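作業記録 2023-04-16
Closuslow研修室 足関節背屈可動域測定の手順検討(第二回)

1. 目的
荷重位での足関節背屈可動域測定(膝を壁に近づけるランジ法)について、検者間のばらつきを小さくするための手順を定める。2月の第一回検討では、母趾先端から壁までの距離のみを記録したところ、検者によって値の傾向が異なり、原因を特定できないまま終了した。今回は下腿傾斜角の測定を併用し、踵の浮き上がりの判定基準についても検討する。

2. 対象および機材
対象は研修受講者16名。いずれも測定時に下肢の疼痛を訴えていないことを口頭で確認した。足関節捻挫の既往がある者は除外せず、記録用紙の備考欄に受傷側を記入した。
機材は、傾斜計(Prullow)、床面貼付用の目盛テープ、壁面の基準線、記録様式Geum。目盛テープは在庫が不足したため追加購入した。費用1,725円は消耗品費で処理する。
傾斜計の零点は測定開始前に床面で確認した。途中の確認は行っていない。次回は中間でも行うこととする。

3. 測定手順(今回適用したもの)
対象者は裸足とし、測定側の第二趾と踵中央を目盛テープ上に合わせる。非測定側の足は後方の楽な位置に置き、両手の指先は壁に触れてよい。膝蓋骨中央が基準線に向かうように膝を前方へ移動させ、踵が床から離れる直前の位置で停止させる。傾斜計は脛骨粗面の直下に当てる。左右それぞれ三回測定し、初回の前に練習を一回行う。
手順書に記載した確認項目は16項である。読み上げに時間を要するとの指摘が前回からあり、今回も解消していない。

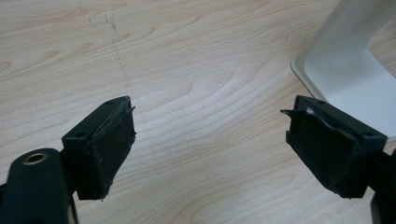 傾斜計の当て位置を脛骨粗面の直下とするだけでは不十分で、下腿の太さや脛骨前縁の形状によって機器の底面が安定しないのではないか、との意見が出た。前縁の平坦な部分を触診し、粗面から一定の距離を測って皮膚に印を付けたうえで、三回とも同じ位置に当てるべきだという提案である。あわせて、印を付ける者と測る者を分けた場合、実際の現場の条件から離れるのではないかとの懸念も示された。
検討の結果、次回は検者自身が印を付け、測定終了後に消去してから次の検者へ交代する方式を採る。印の位置の差も検者間誤差に含めて扱う。

4. 踵の浮き上がりの判定
第一回では目視のみで判定していた。今回は、細く切った紙片を踵の下に挟み、軽く引いて抜けた時点を浮き上がりとする方法を試行した。目視より基準は明確になるが、引く力が検者によって異なるため、早めに「浮いた」と判定される例があった。また、踵の脂肪体が厚い対象者では、荷重が前方に移っただけで紙片が抜けやすくなるように見えた。ただし、この点は今回の記録では確認できない。
弾性バンドを踵の下に敷き、張力の変化で判定する方法も候補に挙がった。準備が煩雑になるため、比較は次回に回す。

5. 代償動作
次の動作が観察された場合は試行を無効とし、やり直すこととした。
・足部内側縦アーチの著しい低下を伴う膝の内方移動
・骨盤の回旋
・踵の外側への滑り
・反動を用いた膝の前方移動
このうち膝の内方移動は判断が最も分かれた。有効とするか無効とするかで検者の見解が一致しない場合は、一度だけ再測定を行い、それでも一致しなければ欠測とした。やり直しを重ねると組織の伸張による可動域の増加が混入するおそれがあり、再測定の回数は増やさない方針とする。

6. 結果の概要
有効な測定値は84件であった。欠測の大半は膝の内方移動によるものであり、特定の対象者に偏っている。距離と傾斜角はおおむね対応していたが、足長の長い対象者では、同じ傾斜角でも距離が大きく出る傾向があった。距離のみの値を対象者間で比較することは避けるべきである。同一対象者の経過を追う目的であれば、距離の記録にも実用上の利点がある。
三回の測定のうち、三回目が最大となる例が目立った。練習一回では不足している可能性がある。
検者間の級内相関係数は未算出である。Geumの様式では左右の欄が隣接しており、転記の際に一件、左右の取り違えが見つかった。原票と照合して訂正済みである。集計は全件の照合を終えてから行う。 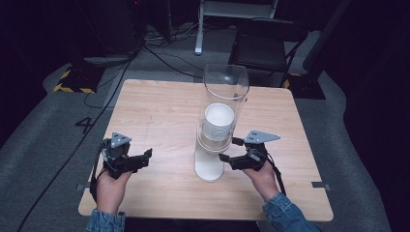

様式については、左右を別の頁に分ける案と、右側の欄に網掛けを施す案がある。頁を分けると左右差をその場で確認できなくなるため、当面は網掛けで対応する。備考欄も狭く、既往の受傷側と無効の理由が同じ行に重なって読みにくい。無効理由は記号化し、対応表を様式の末尾に付す。

7. 不安定面での課題について
測定終了後、バランスパッド(Tevulent)上での片脚立位を短時間試行した。背屈制限のある側で保持が難しいという印象を述べた者と、左右差を感じないとした者があり、意見は一致していない。実施順序を統一しておらず、疲労の影響も除けないため、今回の試行は記録として残すにとどめ、可動域との関連については論じない。
なお、研修資料において「背屈可動域の制限が捻挫の再発を招く」と断定した箇所があった。今回の測定からは何も言えない内容であり、資料の該当箇所は文献を確認したうえで表現を改める。

8. 次回までの作業
(1) 原票とGeumの全件照合、および級内相関係数の算出
(2) 手順書の確認項目の整理。準備段階の項目は別紙に移し、測定中の読み上げを減らす
(3) 練習回数を増やした場合の予備測定
(4) 紙片法と弾性バンド法の比較計画案の作成
(5) Prullowの零点確認の記録欄を、測定前・中間・終了後の三か所に設ける

9. 備考
目盛テープの端が測定の途中で床から浮き、対象者の足趾が触れた。転倒等はなかったが、貼付後に端部を養生テープで押さえる作業を準備手順に加える。撤去時に糊が床に残った箇所は清掃済み。
測定後に下腿前面の張りを訴えた者が一名あり、休息後に軽減したことを本人に確認した。翌日以降に症状が続く場合は研修室へ連絡するよう伝えた。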